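Progress report: Pravent hand-held demonstration work
Reporting period: May
Prepared by Jarrah Rakena for the Sheehan program office

Status

Collection is on schedule. The set now holds 2,899 recorded demonstrations, of which 2,406 passed review and went into the training split. The rest were rejected, mostly for tracking loss when the operator turned the gripper too quickly near the start of an episode. Rejected episodes are kept in a separate folder and can be reprocessed if the tracking software improves.

Work on the remote-controlled arm at the Buduleck site was paused after a fault in the wrist joint. The replacement part is on order. No teleoperated episodes are counted in the totals above.

Tabletop tasks

Most of the effort this period went to utensils and trays. Operators carry the gripper by hand, approach the object, close the fingers, move it and release. The wrist camera records throughout, and finger width is logged on the same clock. A wooden spoon on a tray is one of the harder cases. The handle is slender, the bowl is wider, and a good grasp depends on where along the handle the fingers meet.
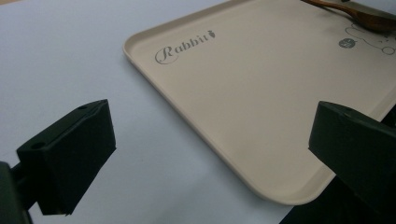

Operators were asked to vary the starting pose and to begin some approaches with the object near the edge of the camera view. Earlier episodes nearly all began with the object centered, and the policy trained on them did poorly when it was not. The revised instructions have been in use since the second week of the month. Printed and plain trays are both included so that the model does not tie the task to one surface pattern.

Review and labeling

Review moved to the Hindska tool on a Wednesday and cost us the rest of that day in setup. Each episode is now trimmed to 30 seconds or less. Grasp and release times are marked by hand and checked by a second reviewer. Disagreements are logged with the episode number.

Open items

We need 2 more sets of finger pads, as the current ones are wearing at the tips. The calibration procedure should be rewritten before new operators start. Teleoperation will resume once the wrist joint is fitted and the arm has been recalibrated.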